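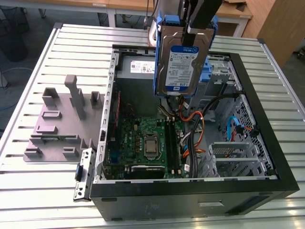 By Ville Juntunen
Young Readers Editor
22 Aug 2026

When a person admits to a crime or is found guilty of one, the case is not over. A judge still has to decide what happens to that person. The decision is called a sentence, and the day it is read out is called a sentencing.

A case in Brosley shows how this works. In February, a man pleaded guilty to getting into the computer records of Skoryk, a company that sells school supplies. To plead guilty means to tell the court, "Yes, I did it." He had copied the names and addresses of 3,431 customers without permission. Copying private information like this is against the law, even if the person never sells it or shows it to anyone.

Because he pleaded guilty, there was no trial. A trial is when both sides call witnesses and show evidence, and a jury or a judge decides whether the person broke the law.

Who is in the courtroom?

The judge sits at the front and runs the hearing. The prosecutor is a lawyer who works for the government. The defense lawyer speaks for the person who is accused, who is called the defendant. If the defendant cannot pay for a lawyer in a criminal case where jail is possible, the court has to provide one.

A court reporter types up everything that is said. Most sentencings are open to the public, so neighbors and news reporters can sit in the back and listen. They have to be quiet, and phones usually have to be off.
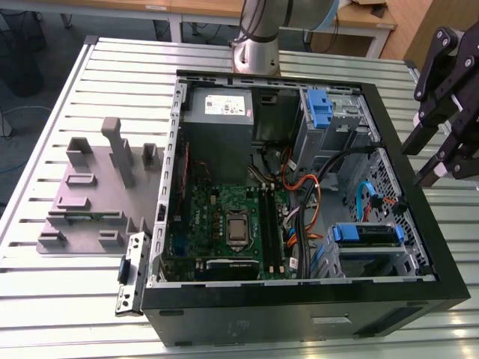

What does the judge think about?

Before the hearing, the judge often gets a report about the defendant. It can cover school, work, family, health and any crimes from the past. The judge also looks at how serious the crime was and who was hurt by it.

People who were harmed can often tell the court about it. This is called a victim impact statement. They can read it out loud or send it in writing. In the Brosley case, a mother from Celham wrote that she felt nervous every time the phone rang, and that she had to explain to her kids why their address was on a stranger's list.

The defendant can speak too. Some people say they are sorry. Others say nothing, and that is allowed.

What can a sentence be?

The law sets limits for each crime, and the judge has to stay inside them. A sentence can be a fine, which is money paid to the government. It can be restitution, which is money paid to the people who were harmed. 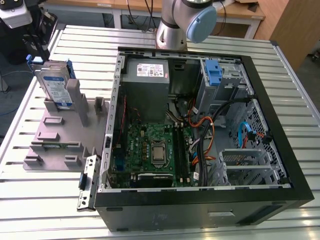
It can also be community service, probation or time in jail or prison. Probation means living at home but following rules, such as checking in with an officer.

The judge in Vonmont County Court gave the man in this case 3 years of probation, a fine of $2,000 and 20 days in jail. He is also not allowed to use another person's account or password – if he breaks that rule, he goes back in front of the judge and could spend more time in jail.

Can a sentence be changed?

Sometimes. A defendant can ask a higher court to look at the case, which is called an appeal. The higher court checks whether the law was followed. It does not usually hear from witnesses again.

Contact us | Copyright 2026 | Back to top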